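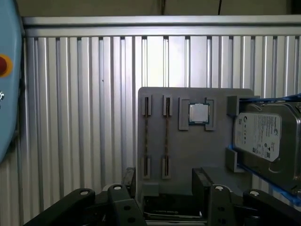
Figure 7.1 A mounting plate with computer components, in front of a ribbed metal wall.

Chapter 7
Writing the Place You Passed Through

Most of us come home from a trip with more than we can use. There are the ticket stubs, the half-filled notebook, the bag of shells that smelled fine on the beach, and somewhere in among them is the feeling that made us want to write in the first place. In this chapter we'll go looking for that feeling, and we'll take our time about it, the way you would on a good walk.

Our main reading is "Ferry to Rurau," a short travel poem by Teodoro Ponce. He spent part of one July on the island, walking between the harbor and the old village of Luron, and he came back with 312 lines of notes. The finished poem has 14. I love telling students this, partly because it cheers them up about their own messy notebooks - and partly because the notes survive, so we can watch him choose. The lighthouse went, and so did the sunset (a very fine one, by his account). He kept a wet dog asleep on a coil of rope.

We'll set Ponce beside Ximeng Fang, whose prose sketch "Rosales, Before Breakfast" stays on a single street for 5 pages. Fang hardly uses an adjective in the opening paragraph, and yet I always finish it feeling that I've been up since dawn and could do with some coffee.

Before you read either one, try this. Think of a place you visited only once, and write for ten minutes without naming it. Don't worry about order or spelling, and don't stop to look at your photographs! Then underline 3 details that you had forgotten until you began writing. Keep the page handy, as you'll need it again in Section 7.2, where we turn to line breaks.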